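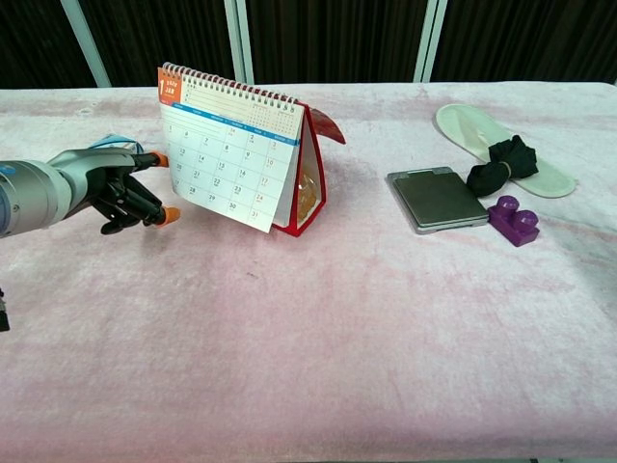 Figure 8.1 A desk calendar with a red stand and a spiral binding.

Chapter 8
How Often Should a Healthy Animal Be Seen?

Most owners have been told that a dog or cat needs a check-up once a year. Fewer have asked where the year came from. Students tend to take it as settled, and so do a good many of the practices that will employ them.

The evidence is thinner than the reminder cards suggest. Yearly visits grew up alongside yearly boosters, and when the advice on some boosters changed, the visits stayed where they were. That may be good medicine. It may also be habit, and habit that pays the rent.

Take the Lisutmont survey, which we shall return to in section 8.3. It followed 265 adult cats at one town practice and found something worth treating in 25 of them at a routine visit. The authors called this a strong case for annual checks. But the survey had no second group of cats seen less often, and it counted mild tartar as a finding. Would those 25 cats have come to harm by waiting another six months? The paper cannot tell us.

Hjaltadóttir's objection, that old animals and young ones should never have been lumped together, is fairer than her critics allowed. We set it out in section 8.4.

Before reading on, write down how often you would call in a healthy four-year-old spaniel, and what you would expect to find.

8.1 What a check-up can detect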